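Slow Hands at the Bench: Tomás McGrath on Writing Rules for Robot Teardown

22 December 2018

When I reached Tomás McGrath at Borside, he was halfway through a cup of tea and the fourth draft of a rulebook. The shop takes in retired office computers, and for the past couple of years he has been working out how a robot arm ought to behave around them — and how people ought to behave around the arm, which he says was much the harder part to write.

"I started with 40 rules," he told me, laughing. "I was very proud of them. Then I watched people at the bench and saw that they were following 5."

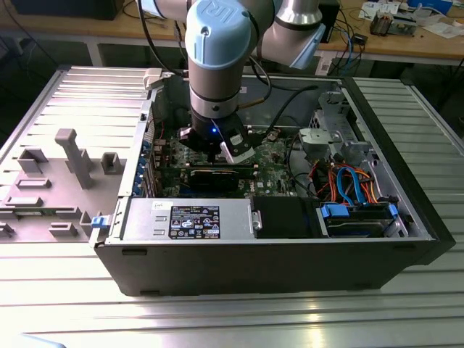 Gripper over the motherboard of an opened desktop tower at Borside.

The ones that survived are plain enough. Before the arm is switched on, the computer is unplugged from everything and the person in charge says out loud that it's unplugged. The cover comes off and goes down flat, on the same side each time. One person holds the stop button, and that person doesn't chat, take calls or help with anything else until the run is over.

"You'd think the talking rule would be the easy one," he said. "We're a friendly bunch! But if I'm holding the button and telling you about my sister's wedding, well, I'm at the wedding."

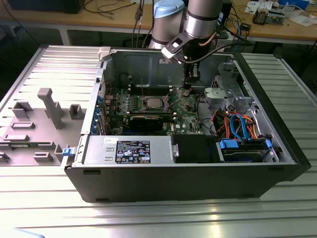

Speed is where he gets most of his arguments. Inside a case, his draft asks for a slower setting than the arm uses in open space, and any new routine has to be run 300 times on scrap machines before it goes near one that might be sold again. A partner shop in Clernthorpe thought that was far too many. Tomás listened, went home, thought it over for a weekend, and left the number where it was.

"They may be right, and I've told them so," he said. "I'd just like to see their records first. Memory is kind to robots. You remember the good runs."

He is fussy about records himself. Each run gets a line in the log, even the dull ones, with the name of whoever held the button and anything that felt odd, down to a noise. The log format came from Inley, a small training outfit he admires, and he has only added 2 columns to it.

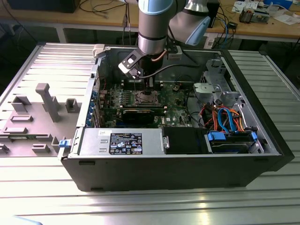

Should a person ever reach into the case while the arm is powered?

"Only after the stop has been pressed and the arm has come to rest, and then only the person who pressed it. If a second pair of hands is needed, we power down completely."

He gave the same answer to a visitor from Manalo, who had hoped for something more flexible, and the two of them spent most of an afternoon on what "come to rest" ought to mean.

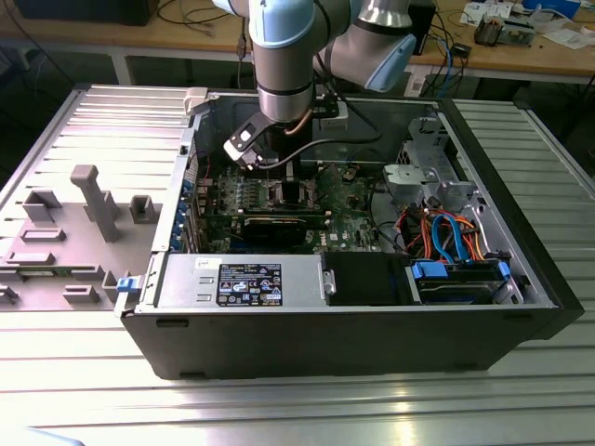 Cables took up a whole page of the early drafts, and he is still fond of that page, though it has been cut to a paragraph. Loose leads inside a case are to be looked over before each run, and so is any cable the arm carries with it, through the full reach of the planned motion. He'd like new people to do this check by themselves in their first week, with somebody patient standing close by.

The next draft goes out to the other shops in January. He is hoping for plenty of red ink, and he has already promised the people in Clernthorpe a longer section on speed.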